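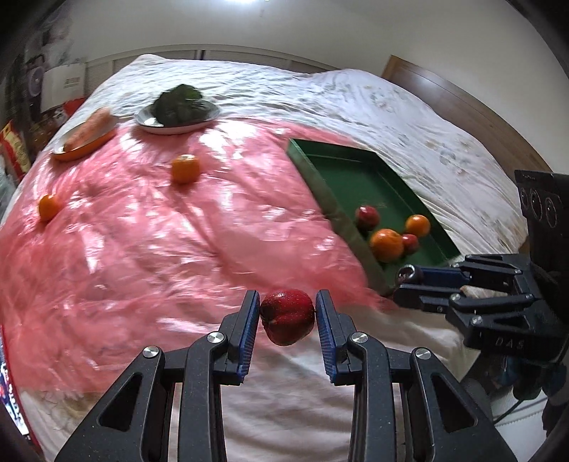
Apples and oranges on a green tray, with plastic sheeting over the bedding.

Sorting fruit on a bed

A bed gives a large flat surface at a workable height when counter space is short. Cover the bedding first. Plastic sheeting should extend past the tray on every side, and it does not need to be pulled tight.

Use a rigid tray with raised walls. Round fruit rolls toward the lowest point, so set the tray on the firmest part of the mattress. Lift apples straight up by the sides and set them down without dropping them.

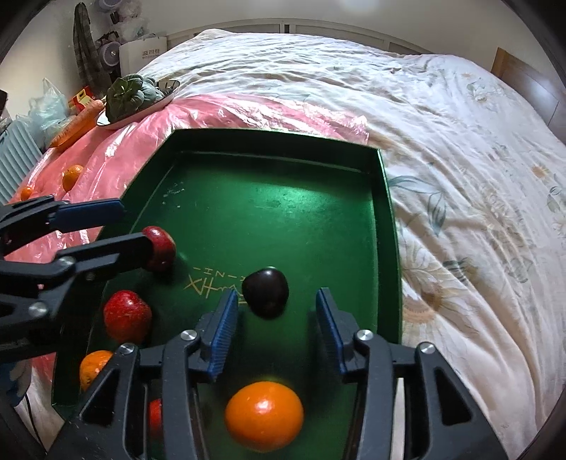 Plums bruise under less pressure than apples and should be handled last, in a single layer. Keep tangerines apart from large oranges, as the smaller fruit dries out sooner. Leafy greens go on a separate plate. Carrots can lie directly on the sheet if brushed clean.

Scuffs in the tray floor hold juice. Wash with warm water and dish soap, rinse, and dry upright. Wipe the sheet on both sides before folding.

Gollside Home Notes, tip 557. Updated June 2018.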